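11 November 2023

So I have flowers on the brain tonight and I blame the wallpaper. Siiri Lapiņa and I have been going back and forth over patterns since January (January!!) and I had just about talked myself into something plain and cream, very grown up, very dull. Then I went and fell for the loudest one of the lot, big pink and orange blooms all over a deep teal background, and now cream looks like oatmeal to me.

Harsh thinks it will give me a headache by breakfast. Rutilio thinks I should do the whole kitchen, ceiling and all, but Rutilio also painted his bathroom black, so I'm taking that with a grain of salt.
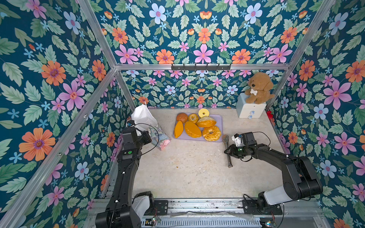 Page 90

I keep coming back to how good the lavender tray looks against it. I would never have put lavender with teal and orange, never in my life, and I want one for my own table now. And the little toy breads! The bagel with the glazed-looking top made me so hungry that I got up and toasted a real one, and then had it with far too much butter. The yellow donut is my other favorite.

I like the black hooks on the wall too — I'd hang my mugs on a row like that, or maybe the dish towels, which live on the oven door and fall off every time anyone walks past.

Wrote to Castwood about prices before bed. If it's over 500 for the kitchen I'll do one wall and be happy with it. Haiyan says she'll help with the paste if I feed her, so I need to find out what she likes on her bagels.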